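The Day the Robot Packed the Boxes
A visit to the robot open day at Arnside

Have you ever ordered something, a book or a puzzle or a new pair of socks, and wondered who put it in the box? Somebody had to walk to a shelf, find the right thing, pick it up and drop it in. In a big warehouse that happens all day long, and quite a lot of the night too. More and more often there is a robot helping with the picking up part.

On November 29, 2018, a company called Pata opened its doors at Arnside and let families come in and watch its robots at work. Eleven children from our reading club went along, with a very large bag of sandwiches and a very long list of questions. This page is for everybody who couldn't fit on the bus, and for anybody else who likes robots, or boxes, or both!

First, a word about what a robot is

When you hear the word "robot" you might think of a shiny metal person with a square head who says "beep." Those robots live mostly in movies. The ones that work in warehouses usually don't have a head at all. A working robot is a machine that can sense something about the world around it, make a decision using a computer, and then move to do a job. Sense, decide, move. If you remember those words you already know a good deal about robots.

A toaster moves the toast up, but it doesn't know whether you put bread in it or not, so most people wouldn't call it a robot. (We had a long argument about the toaster on the bus. One of our group still thinks it should count, and you are welcome to agree with her.)

Meeting the arm

Our guide was Remo Piras, who has worked with robot arms for many years and who didn't mind at all being interrupted, which was lucky, as we interrupted him quite a bit. He started by asking us to hold out one arm and wiggle everything that would wiggle. Your shoulder goes around and around. Your elbow opens and closes like a door. Your wrist bends and twists. Every place where your arm can bend or turn is called a joint, and a robot arm has joints too, with a motor inside each one.

Then he asked us to touch our own noses with our eyes shut. Try it now, wherever you are reading this. You probably got it on the first go, or very close. Your brain knows where your hand is even when you can't see it, and it gets that news from your muscles and joints. A robot arm does something similar. Each joint has a small sensor that tells the computer how far it has turned, and the computer adds all the turns together and works out where the end of the arm must be. It does this again and again, many times every second, without getting bored.

Fingers that pinch

At the end of your arm you have a hand, with four fingers and a thumb. The robots we came to see have only two fingers, and they work like a pair of kitchen tongs. They open, they close, and that's the whole trick. Engineers call this kind of hand a gripper.

You might think two fingers wouldn't be enough to do anything useful. Here is an experiment you can do at home to find out. Put on a pair of mittens, so that your fingers are all stuck together and only your thumb is free. Now try to pick up:

a tennis ball
a pencil
a playing card lying flat on the table
a soft toy
one grain of rice

The tennis ball is easy. The pencil is all right. The playing card is terrible! You can push it around the table for ages before you get an edge up. Robots have the very same trouble with flat, thin things, and engineers spend a surprising amount of their working lives thinking about how to pick up things that you or I would grab without looking.

There is another puzzle, and that is how hard to squeeze. Squeeze a tomato too hard and you have tomato sauce. Squeeze it too gently and it lands on your shoe. Your skin is full of tiny feelers that tell you when something is starting to slip, and you tighten your grip before you have even noticed. Some robots have feelers in their fingers as well. Others measure how hard their motors are pushing, and work it out from that.

How a robot sees

Many picking robots use cameras. Sometimes the camera is up high, looking down on everything, the way you might look down on a board game. Sometimes it is fixed close to the gripper, so that it travels wherever the hand goes. Imagine if you had an eye on your wrist! You could look inside a cookie jar just by reaching into it.

A camera on its own doesn't understand anything. It only collects millions of little dots of color. The hard part is turning the dots into "that is the edge of a box" or "that is a thing I should pick up." Computers learn this from lots and lots of pictures and lots and lots of practice. Mr. Piras told us that one of the jobs his team had been teaching took 169 practice tries in a single week, and that the early ones were mostly funny. He did an impression of a robot missing a box, and it was very good.

Light makes it harder. Shiny metal can act like a mirror, so a robot might see the same thing twice, once for real and once as a reflection. If you have ever seen a puppy bark at itself in a mirror, you know how confusing that can be.

Why all the crates are the same

The first thing most of us said when we walked in was "Wow, that's a lot of blue." Warehouses love crates, and they love it best when the crates match. If every crate has the same shape and the same size, the robot only has to learn about it once. It can know where the rim will be and how deep to reach. The people who plan the shelves are happy too, as everything fits.

Many warehouse crates have ribs, which are the raised lines that run along their sides. Ribs make the plastic stiffer. You can test this with a sheet of paper. Hold it flat by one end and it flops over. Now fold it into a zigzag, like a fan, and hold it by the end again. It stays up! It's the same sheet of paper, but the folds have made it strong.

Some of the shelves tilt, too. On a tilted shelf with rollers, a crate can roll along by itself, pulled by gravity, and you don't need a motor or any electricity to do it. If you have ever put your suitcase on the rollers at an airport you have met the same idea.

Watching the work

After the talking came the part we had been waiting for. We were asked to stand back behind a line on the floor and keep our hands to ourselves, and all of us did, even the smallest.

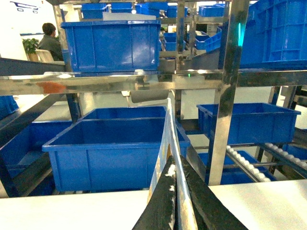 Got it! The gripper pinches a thin white plastic panel between its two dark fingers, with an empty blue crate right behind.

Look at how narrow that panel is when it stands on its edge. Remember the playing card and the mittens? A thin panel is that kind of thing, and a gripper like this one has to close on both faces of it to hold it upright. The panel curves a little as well, so the robot can't pretend it is a perfectly flat board.

See if you can find the rollers over on the right. They are small and white, and they sit in rows. You might also spot a little green light on top of the big steel beam. Lights are handy on machines of all kinds, because people can read them from across a room, without stopping to look at a screen.

Do robots do everything now?

We asked this one, of course. Primo Amato, who plans the work at Arnside, gave us the answer. Robots are good at doing the same thing over and over. People are much better at surprises. If a bag has split or a label has come off, a person can look at it and think, "Oh, I know what to do about that." People also have to build the robots, teach them, mend them and decide what they should be doing in the first place.

"My favorite part of the job is when it goes wrong," he told us, "and then I get to find out why."

Be the robot

You can play this game with a friend. One of you is the robot and wears a blindfold. The other is the programmer. Put a plastic cup and a bowl on the table. The programmer has to get the robot to put the cup in the bowl, using only short orders such as "left," "right," "down," "close" and "open." The robot must do exactly what it is told and nothing more. Our best team needed 126 orders. Then swap places and see whether you can do it in fewer.

Words to know

Conveyor: a track that moves things along, using a belt or rollers.
Gripper: the part of a robot that takes hold of things.
Joint: a place where an arm can bend or turn.
Sensor: a part that notices something, such as light, touch or distance, and tells the computer.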